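Search this site Search Go

Notes from the Allotment Kitchen

First, thank you to everyone who wrote in after the last newsletter. I had no idea so many of you had opinions about pickled beets (strong ones!), and I'm still working through the replies. If you haven't heard back from me yet, you will, but it's berry season and my evenings aren't my own.

This time I want to talk about the potluck, and mostly about the food, and a bit about how I finally stopped dreading the thing. For new readers: our garden plots out behind the old Drikura building have held a summer supper every July for as long as I've had a plot there. You bring a dish, you eat what other people brought, you go home with somebody else's spoon. I love it now. For the first few years I'd make something far too complicated, carry it across the grass in a panic, and then watch people walk right past it to get to the potato salad.

The potato salad is Eleni Kos's, and I have begged for the recipe. She finally gave it to me over the fence in May while I was holding a hose, so I had to run indoors and write it down before I forgot. No mayonnaise. You boil waxy potatoes in their skins, cut them while they're still almost too hot to hold, and pour on olive oil and lemon right then so they drink it up. Red onion, sliced as thin as you can stand, with a good pinch of salt worked through it first. Capers, parsley, a lot more parsley than seems right. Then you leave it alone for a couple of hours. She doesn't put it in the fridge before serving and I've come around to that, though if your picnic is sitting out in real heat please keep it in a cooler and don't blame me.

I tried it at home with the potatoes I had, which were big floury baking ones, and ended up with lemon mash. Tasty lemon mash! We ate it with fish. But get the waxy kind.

The other dish I want to tell you about is a cold bean thing that Blagoje Milošević brings. He calls it a salad and his wife calls it a dip, and it does depend on the year. White beans, soaked overnight and cooked slowly with a bay leaf and half an onion, then dressed with vinegar, garlic and a roasted red pepper pulled into strips. Last summer he'd mashed a third of the beans and left the rest whole, and I thought that was the best version so far. I've made it with canned beans on a weeknight and it was fine. Rinse them well and go easy on the salt.

Now, quantities, the question I get asked more than any other. When I started helping with the supper we had a written rule that every dish should serve 100, which sounds crazy, and it was crazy, and we all had bean salad coming out of our ears for a week. Spyros Softić dug the old sign-up sheets out of a drawer and worked out that 75 people came last year. Seventy-five people with a lot of dishes to choose from take a spoonful of each, maybe two of the one they like. So make what you'd make for a big family dinner and stop there. If it runs out, it runs out. Running out is flattering.

A few things I do differently these days.

I cook the day before. All of it, if I can. My old habit of frying zucchini fritters at the last minute meant I arrived late and smelling like a fryer, and they'd gone limp by the time I'd found a parking space. Fritters are for eating standing up in your own kitchen. For the potluck I make a tomato and bread salad now and keep the bread in a separate bag until I get there.

I label the dish. Masking tape on the bottom, name and phone number, a marker that won't come off in the sink. I once owned a very nice oval Georgiev baking dish and I think about it often. If you have it, no questions asked.

I write down what's in the food. Just a card, propped up against the dish, with everything on it, including the nuts. Mateja Nikolaidis has a little boy who can't have sesame and she used to go down the whole table asking cook after cook. Last summer most of the dishes had cards and she got to sit down. Please do this wherever you eat with other people. It takes a minute.

And I bring one thing for children that isn't cake. There will be cake, there's always cake, there were so many cakes last time that two of them went home uncut. Cut-up melon goes fast, and so do cucumbers and peas in the pod. The peas went first last year, and half of them ended up being thrown, but some got eaten.

On drinks: Krešimir Omerović has promised his elderflower cordial again. He picks early in the morning when the flowers smell best, gives them a shake to let the bugs out, and steeps them with lemon and sugar syrup for a day before straining. I've been given strict instructions not to print his exact amounts. What I can say is that it's sweeter than you'd expect from the bottle and needs plenty of cold water, and that it also makes a lovely ice pop if you have the molds. I don't, so I use paper cups and a wooden stick, and they come out looking homemade and taste wonderful.

Somebody asked me what to do with leftovers when every dish has a little bit left. I've been doing a supper soup the next day for a few years now. Onions, a carrot, whatever stock you've got, and then in goes anything that was beans, potatoes or vegetables in oil. Lemony things are fine. Vinegar is fine if you don't overdo it. Don't put in anything with cream that's been sitting out, and for goodness' sake leave out the melon. One year it was so good that I tried to make it on purpose, buying all the ingredients fresh, and it tasted of nothing much.

Bits and pieces, while I've got you:

The plum tree by the gate is loaded and the branches are starting to hang low. If you're thinning the fruit, please take the small ones off and leave the branch on (you know who you are).

I've given up on the Mameo cherry tomatoes. Two summers of split skins is enough for me. The Winalance bush beans, on the other hand, have been terrific, and I've saved seed if anybody wants an envelope. Leave a note on the shed door.

My slug report: terrible. I've lost every basil plant I set out and one entire row of lettuce. I'm told the answer is to go out with a flashlight after dark, and I have done it, and I can confirm there are slugs out there.

For the supper itself, we could use another folding table and a few more serving bowls, the bigger the better. Plastic is great, the brighter the better too, it cheers the whole table up. If you've got a cloth that doesn't mind getting tomato on it, bring that along as well. Reply to this newsletter and tell me what you're thinking of cooking, so that we don't end up with nine cakes again, and next time I'll share the plum jam recipe that takes almost no sugar, as long as the plums hold on until then.

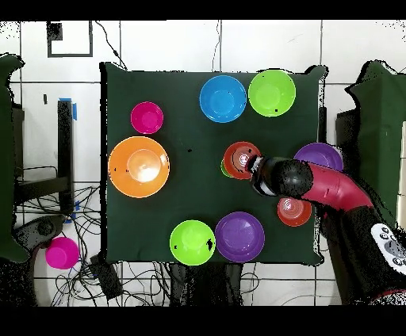
Page last changed: 02/06/2018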